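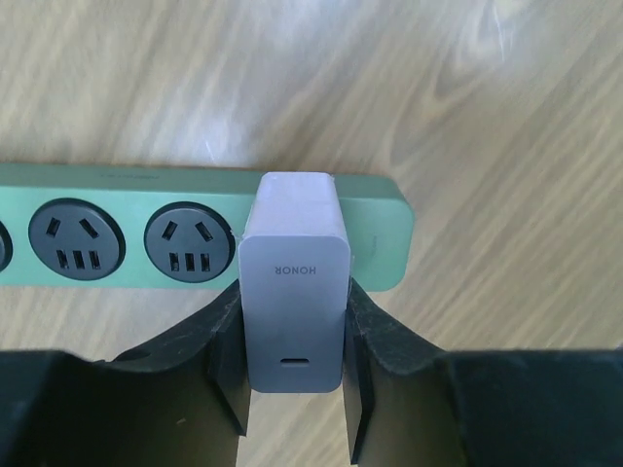

3.2 Texture import

Scenes were built in Flivuseo and exported to the Skundov viewer for timing. Each scene held 124 flat objects, and every object took its picture from a shared material library. We tested 3 import settings: full size, half size and automatic.

Figure 2 gives the mean load time for each setting over 10 runs. Half size loaded fastest, but text on small objects became hard to read. The automatic setting kept small pictures at full size and reduced only the large ones – its load times fell between the other two.

Tiling was switched off in all runs. With tiling on, the viewer stored a second copy of each picture, and the results could not be compared.

Figure 2. Mean load time by import setting, Skundov viewer, tiling off.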